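How to Fold Bath and Hand Towels So They Fit a Narrow Shelf

Posted 28/01/2023 in Laundry and Linens

The linen shelf in our hall closet is shallow, and for years the towels stuck out past the front of it. The door would not close unless I pushed on the stack. I tried baskets and I tried rolling. What fixed it was folding every towel into a long, narrow rectangle and storing it with the short end facing out.

This works for terrycloth towels of any ordinary size. Very thick bath sheets will fold this way too, but they make a tall bundle and you may want to give them their own shelf.

What you need

A flat surface longer than your longest towel is wide. A dining table is good. A bed is too soft, and the folds come out crooked.
Clean towels, fully dry.
A tape measure, if you want to match the fold to your shelf.

Before you start

Measure the depth and width of the shelf. Write both numbers down. My shelf lets me have 2 stacks side by side with a little room between them, and I fold to suit that. If your shelf is wider, you can make a wider rectangle and skip one of the folds below.

Shake each towel hard, once from each end. Terrycloth comes out of the dryer with the loops pressed flat in places, and the shaking lifts them. Wipe the table first. Light towels pick up crumbs and pencil marks, and you won't see them until the towel is on the rack in the bathroom.

Folding a hand towel

1. Lay the towel flat with a short side nearest you. If it has a care tag, put the tag side up so it ends up inside.
2. Smooth it from the middle out to the edges with your palms. Don't pull on the corners, or you will stretch the hem.
3. Fold the left side over to a third of the way in from the right. Line it up with the top and bottom hems.
4. Fold the right side over that. You should have a long strip, three layers thick.
5. Bring the far end down to meet the near end.
6. Turn the towel around so that the rounded fold is toward you and the loose ends are at the back.

If the strip looks wide for your shelf, unfold it and go in quarters: both long sides to the center line, then one half over the other. It makes a thicker towel but a narrower one.

Folding a bath towel

Start the same way, with the short side nearest you. Fold in thirds lengthwise and then in half. Check it against your measurement at this point. Most bath towels will still be too long, so fold in half once more. Ours are Fonatley towels, 75 percent cotton according to the label, and they need that extra fold. The older Kenik ones have shrunk enough that I sometimes leave it out.

Press the top of the bundle with your hand flat and move from the folded end toward the loose end. This pushes air out between the layers. 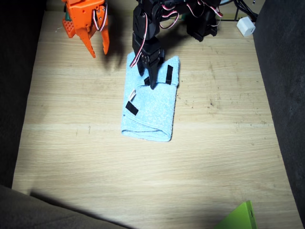

Once you have a few done, keep them all facing the same way on the table. It saves turning each one around later. Stack by size, and start a new stack when the towels begin to lean. Terrycloth grips itself pretty well, but a tall pile will still slide when somebody takes one from the bottom — and somebody will.

Carry the stack with one hand underneath and one on top, and set it on the shelf with the rounded folds at the front. The loose ends go to the wall.

Common problems

The layers don't line up at the end. The first fold was probably at an angle. Open it all the way and start over. Tugging on one layer only moves the problem.

The towel springs open. It may be too thick for the last fold. Try thirds in place of the two halves.

The towel feels stiff and won't crease. Too much detergent will do this. Wash it again with none and dry it on medium.

The stack leans to one side. Hems are thicker than the rest of the towel. Turn every other towel over so the hems don't all sit in the same spot.

Washcloths don't need any of this. Fold them in half and then in half again, and fit them in beside the hand towels.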